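Travel & Lodging > Money questions
Thread: Wire to guesthouse arrived short, who pays?

tenuki_tom
Posted December 21, 2021
I sent the deposit for our rooms by wire from Clasmont, my regular bank. The invoice from the Vasiliauskas guesthouse was 600 euros and I put in 600 euros, with the amount fixed in euros on the form. Clasmont charged me a $50 wire fee on top. I was fine with that, I knew it going in.

Then Povilas Paju from the guesthouse wrote that the payment came in 17 euros short and asked me to send the difference. Clasmont says they sent the full amount. He says his bank only gets what it gets. Both of them are polite about it and I believe both of them.

If I wire 17 euros it costs me another $50, so I'm not doing that. Has anybody gotten this kind of money back? There is a second payment of 774 euros due in April and I would like to get it right.

marginwalker
What did you pick for the charges? There should be a line on the form that says OUR, SHA or BEN. If it was SHA (shared), you pay your own bank and the banks in the middle can take their cut out of the money on the way. That's almost surely where the 17 went. Clasmont did send 600. A middle bank took its fee before the guesthouse's bank ever saw it.

tenuki_tom
I don't remember seeing a line like that. I did it in the app.

marginwalker
Then it was probably SHA by default. Ask them for a copy of the payment message. Some banks will give it to you as a PDF. It shows the charge code, and sometimes each deduction along the way.

lowell_b
I'll disagree with the idea that this is the sender's problem. The guesthouse put a bank account on an invoice for foreign guests. They know this happens. When I ran a small rental I figured in a few dollars lost on every foreign payment and never once asked a guest to make it up.
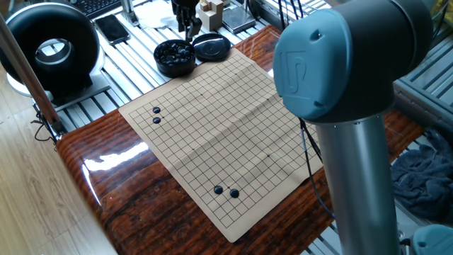
The other thing I did was tell people up front which method lost the least. It took one line in the booking email. If Povilas had done that you'd have saved the trouble, and he'd have his 600. I would offer to pay the 17 in cash when you get there and leave it at that.

hannelore88
Disagree, lowell. The invoice says 600, so 600 has to arrive. It's the same as mailing someone a gift card that has a fee taken out of it. The person who chose the method covers the cost. Paying in cash at check-in is a good fix though, and most small places will say yes.

lowell_b
He chose the method because it was the only one on the invoice.

hannelore88
We don't know that. Tom?

tenuki_tom
The invoice has a bank account number and the BIC, nothing else. No card payments. I could have used something other than Clasmont to reach that account, so I guess you are both a little right.

I asked about cash and he said yes in under an hour. So the 17 is settled. I still want to know what to do for April.

kosumi
For April use a transfer service. I've used Skununel for three years for this sort of thing. You pay them in dollars from your checking account, they pay out in euros from an account they hold over there, so there is usually no middle bank. Pick "recipient gets" and type 774. It tells you the dollar cost before you confirm, with the fee on its own line.

Two warnings. First, they want a photo of your ID the first time, and mine took a couple of days to clear. Don't leave it to the due date. Second, the quote is only held for a short time, and if you fund it by ACH the money may land after the hold is up. Check what they say about that on the screen.
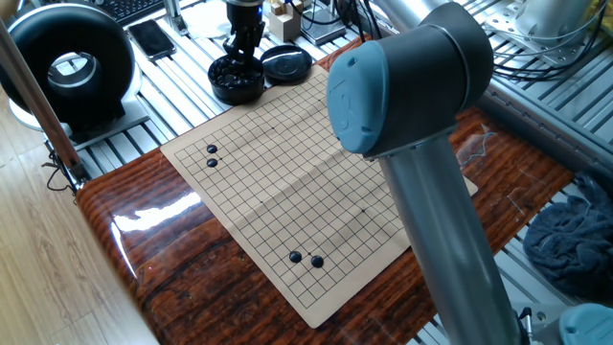

Also put the invoice number in the reference box. The payment may show up under the service's name and not yours, and a small place can spend a week wondering who it came from. I email the receipt to the owner the same day.

marginwalker
Seconding the reference box. And Tom, look at the exchange rate Clasmont gave you. Everybody looks at the $50 because it's printed as a fee. The markup in the rate isn't printed anywhere. Take the dollars they took out, minus the 50, and divide by 600. Compare with the mid-market rate for that day.

tenuki_tom
Did that. The rate was quite a bit worse than mid-market – I'd say the markup cost me more than the 17 I was mad about.

oldbaduk
What about the Mevik card? I load euros on it when I think the rate is decent and spend them later.

kosumi
Mevik is a prepaid card. The guesthouse doesn't take cards, so it won't help with the invoice. Fine for restaurants and train tickets. Read the part about the inactivity fee before you leave a balance on it.

oldbaduk
You can withdraw cash with it and pay at check-in.

kosumi
You can, but 774 is a lot to pull from a machine in one go and there may be a daily limit. Plus it's due in April and he won't be there yet.

oldbaduk
Fair. I missed that it was due ahead. 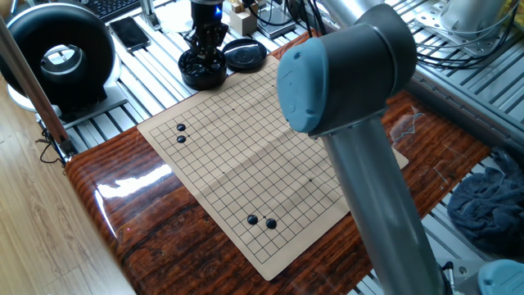
Four black stones on the folding board

lowell_b
If you do end up wiring again for some reason, ask for OUR in writing. It costs more at your end but the full amount is supposed to arrive. I say supposed to. I have had one come in short even with OUR, and the sender's bank had to chase it.

tenuki_tom
Update. I got through to Moushumi Sultana at Clasmont, who looked up the message. It was SHA, as marginwalker said. The app only offers SHA. To get OUR you have to go to a branch and fill out the form there. She couldn't refund the 17 since the bank didn't take it, but she took half off the wire fee as a courtesy.

Opening a Skununel account this week so the ID check is out of the way. I'll post what the April one cost.

hannelore88
Good result. Bring exact change for Povilas.

marginwalker
Please do post the April numbers, with the rate if you can. People ask this every spring.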